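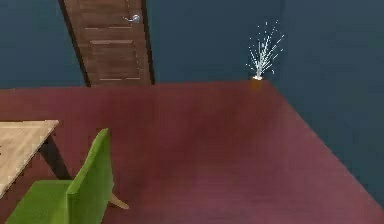

How long does it take to build a delivery robot in a shared workshop? Since December, in our case, and it still needs a proper bumper.

So, news from Jamell! The little cart we're putting together at the Sukidmont workshop got through its practice room on the computer this week. It's a simple room (maroon floor, dark teal walls, a brown wooden door, a lime-green chair by the table, a spiky plant in the corner) and I'm weirdly fond of it. We ran 2,326 trips and 1,991 ended without a bump, so I'm thrilled!

Next comes the real thing. The motors are mounted, we've spent $412 so far, and I'm still fighting with the left wheel. Come by on Saturday, March 28, 2020 if you want to help with the wiring.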